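Subject: Re: [Drevent-list] Second-hand drawing toys and tablets, what to pay for
Date: July 4, 2025

On the list in June, someone wrote:
> We run a toy library out of a church hall and keep getting offered
> used drawing tablets and magnetic boards. Is there any point in
> taking them? Half of ours come back dead or with the pen missing.
> Also, what do other groups charge for a lost pen?

We take them at Storniteo, with conditions. Our catalogue is at 2,690 items now and the drawing shelf is one of the busiest parts of it, so I wouldn't turn them away.

Anything with a battery gets opened before it goes in the catalogue. If the battery door has no screw we don't lend it, full stop. Button cells are the reason and I won't go over that again, it was covered well in the other thread.

Magnetic boards are easier. Draw a line in each corner and one through the centre, then wipe. If a line stays behind we put the board in the sale box. Grey ones hide faint marks, so check them by a window.
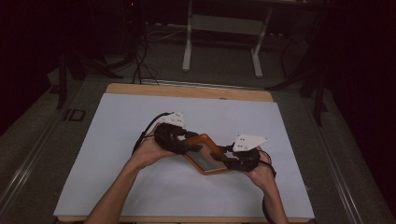
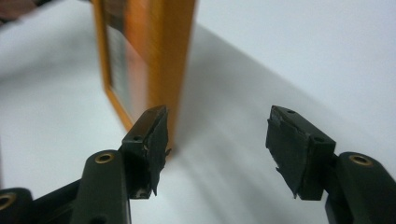 Ahn

Orange frames, both of them. Bright colours get returned more often in our experience, probably because parents can find them under the couch. I have no figures for that.

On pens: we charge $3 and it goes on the member's account, not cash at the desk. We used to ask $5 and people argued. Tie the pen on with a short cord if there is an eyelet. Keep it short, and check your own rules on cord length for the under-threes before you do it.

Loan period is 14 days for this category. We tried a longer one over the summer holidays and the waiting list got out of hand. Overdue items get one email and then a phone call. After 90 days we write it off and suspend the membership until someone gets in touch.

For cleaning we use a damp microfibre cloth with a drop of dish soap, and dry it straight away. Don't spray anything directly on the surface. Marker on a plastic frame will usually come off with a white eraser, which also saves the colour.

One question back to the list. The Jaretti cataloguing software prints our labels too wide for narrow edges and they peel at the corners. Has anyone got a smaller template working? I can send the one we use now if that helps.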